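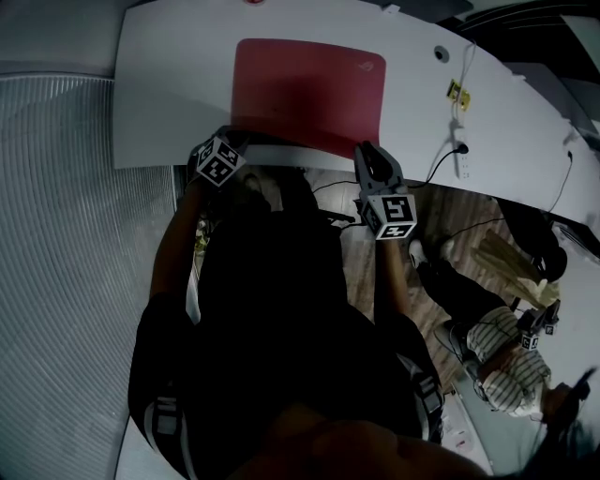
What is the job?
Helping us build a pair of home robot arms and showing them how to do small tabletop chores, using hand-held grippers.

Skemetti is a home build that has outgrown one household. Aoi Sekiguchi designs the arms and Lino Costa looks after the software. We are looking for five people to join from August as demonstrators and build helpers.

What you would do

You hold a gripper in each hand and work at a desk: picking up, placing, folding, sorting. The grippers carry marker cubes so their movement can be tracked. You wear a shoulder harness while you work. Some tasks are done sitting on the floor. Between takes you label recordings, reset the desk and note anything that went wrong.

There is also bench work for those who want it. The second arm, Hirnov, still needs its wrist assembled and its cabling tidied. We can teach you to crimp and solder.

Hours and pay

Shifts start at 5 p.m. and run for three hours. We ask for 40 hours in total, spread over the month. The full program pays $539, plus supper on shift nights. If you leave early we pay for the hours you have done.

Who we are looking for

You need to be 18 or older and able to keep your arms out in front of you for several minutes at a time. Left-handed people are very welcome, as most of our recordings so far are right-handed. You don't need a technical background. Tell us if you have a shoulder or wrist injury and we can talk about bench work instead.

The workspace is up one flight of stairs and there is no lift. Please wear flat shoes and leave rings and loose bracelets at home.

How to apply

Write to Lino with a few lines about yourself, which evenings you are free, and whether you prefer demonstrating or building. A resumé is optional. We will invite you to a one-hour paid trial before either side commits.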